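September 9, 2019

Dump load controller, bench entry 14

Moved the Dvořáček current clamp from the inverter output to the main feed. Readings on the old position included the house load and were useless for deciding when to divert. Clamp arrow faces the grid. Export now shows as negative, import as positive.

Threshold set to 300 W of export before the Stovisico relay closes on the water heater. At the August setting the relay chattered whenever a cloud went over. Added a hold time of 15 seconds on both edges. No chatter logged during the morning run, but the sky was clear, so that proves little.

Heater element measured cold: 14 ohms across the terminals, leads nulled. No leakage to the tank on the insulation tester.

Bandura logger dropped its link twice. Each time the last good record was number 1022, then a gap, then numbering restarted from zero. Looks like a buffer limit in the logger and not the serial cable. Cable swapped anyway, same result. Workaround: poll and clear the buffer before it fills. Script changed, old version kept in the same folder.

Open question on the Dumov inverter. It reports export power averaged over some interval the manual does not give. The clamp responds faster, so the two disagree whenever a large load switches. Using the clamp for control and the inverter figure for daily totals only. 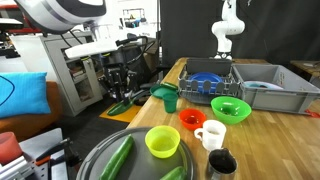 Relay case was warm to the touch after the long run. No thermocouple on it yet. Fit one before leaving the heater on unattended.

To do:
Repeat the run under broken cloud.
Check clamp zero with the main breaker open.
Label the spare relay, coil voltage is not marked.
Try a longer hold on the closing edge only.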